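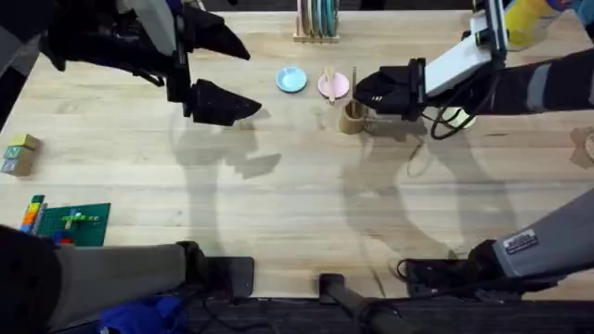 Figure 3. Play dishes on the tabletop, with plates in the wooden rack and a stick resting across the pink plate.

3.2 Dish Placement

Placement was coded from 353 stills of the Skirnari play set. Each plate was scored as racked (standing on edge) or flat. Utensils were scored by the item supporting them, so a spoon lying across a plate was entered under that plate even when both ends passed the rim. Cups were scored separately. The two coders disagreed on 14 stills, mostly over plates that overlapped in the rack.

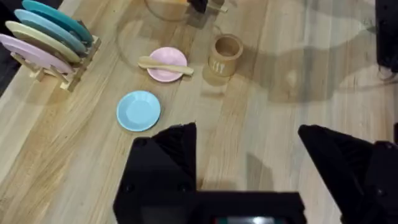
Ayanda Swanepoel objected that a spoon left on a plate may count as put away in some homes, and asked for a separate code. The code was added in April. Stills scored before then were recoded under the same rule, and both versions are kept in the Tetesano tables.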